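Demo collection, day whatever. Thread, because I've got coffee and a slow upload.

The goal this round is 146 good demos of one task: go to the stack, line up, close, lift, put it on the other side. I'm at 123. So close!

Everything gets saved, even the ugly ones, but only the clean ones count toward the 146. I tag the rest "retry" with a few words on what went wrong. Tapio Ikonen talked me into the few words back in March and I grumbled for a week, and now I read those notes more than anything else in the folder.

Biggest thing I've changed since the last batch is the approach. I used to come in fast and fix it at the end, and the policy learned exactly that -- zoom in, wiggle, wiggle, wiggle, grab. Cute, but no. Now I slow down early and get the fingers on either side before I even think about closing.

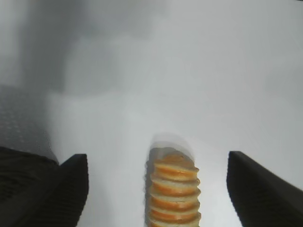
Wrist view, fingers open, orange-and-cream stack in between. Love these colors against all that gray.

Someone asked if I throw out blurry wrist shots. Nope! The arm is going to get blurry views when it runs by itself too, so it may as well meet them now. I only toss a demo if the video drops out or I bump the table (I bump the table a lot).

Start poses: I do 20 from one spot, then move the arm and do another batch. Hilkka Halonen thinks I should shuffle every single time. She's probably right, but my shoulder votes for batches.

Also, please pause before you close. A tiny beat, maybe half a breath. Orvokki Ruotsalainen went through my old demos and found 13 where I was already squeezing while still moving sideways, and I had marked every one of them clean. Ouch. They're all "retry" now.

The labeling tool is still Kumeo. Still slow with long clips, still the only one where I can scrub both camera views together, so I'm staying put -- for now. If you've got something better, my replies are open.

Upload's at the last folder. Refilling the coffee, then 23 more to go. Will post the first training run when there's one worth looking at!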